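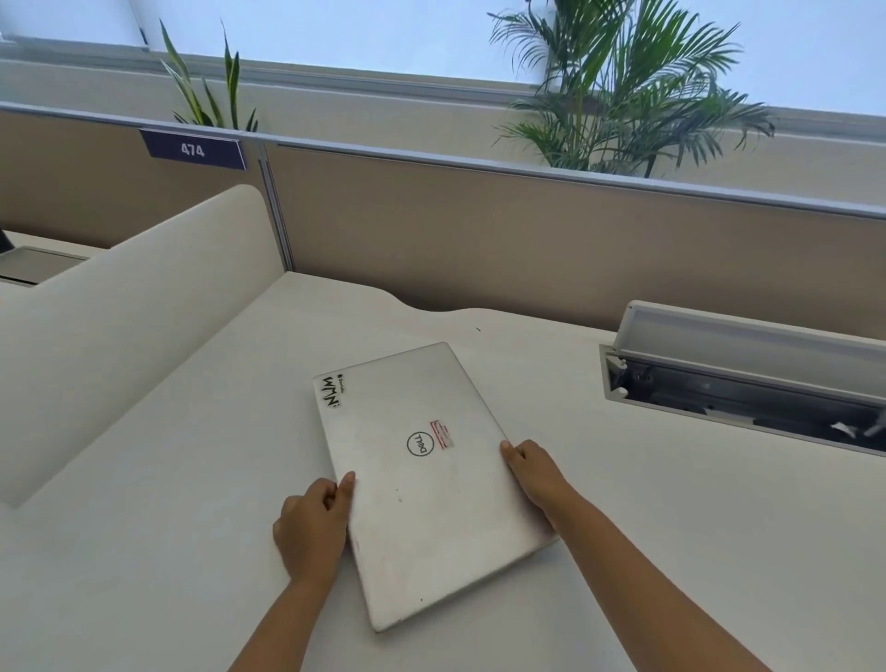

A laptop with stickers and scuffs of the sort Danalero accepts as is. Photo: Danalero

Old laptops wanted, stickers and all

PRALTPORT, April 25, 2022. Danalero, the computer reuse shop on Kiss Street, today opens its spring laptop collection and asks the people of Praltport to look in the drawer they have been avoiding.

The shop takes in used laptops, wipes them, repairs what can be repaired and passes them on to students and job seekers in Praltport and Brundosdale. Last year it placed 778 machines. Another 88 were past saving and gave up their memory, screens and hinges to the rest.

"People apologize for their laptops at the counter," said Kornél Pap, who runs the workshop. "They apologize for the scratches, for the crumbs, for a sticker from an event they went to six years ago. I once had a man go home to polish one. It had no hard drive in it, but it was very shiny."

Stickers may stay on. The workshop will peel them if the next owner asks, and so far few have. Several students have asked for a machine with more of them. Scuffed lids are also fine, as are missing rubber feet and keys worn blank by years of complaining to the phone company.

Danalero does have some requests. Please copy off any files you want to keep, as the wipe is thorough and the staff cannot bring back your wedding. Sign out of your accounts. Bring the charger if you can find it, or bring all the chargers you own and let the staff work out which one it is. Swollen batteries should not be dropped off; call the shop first and leave the laptop switched off.

Laptops with cracked screens are welcome. Laptops that have been in a lake are welcome too, though expectations will be managed.

Each donor gets a receipt and, once the drive has been cleared, a written notice saying so. Most machines spend nine days in the workshop. The longest stay on record is 38 days, for a laptop whose fan made a noise Pap describes as "a goose with opinions." It now belongs to a nursing student in Brundosdale, and the goose has been replaced.

The collection runs through the end of July at the Kiss Street counter during regular shop hours. Offices with a closet full of old equipment can arrange a pickup. Desktop computers are accepted by appointment. Printers are not accepted, and the shop asks that they not be left by the door at night.

Press contact: Kornél Pap, Danalero workshop, Kiss Street, Praltport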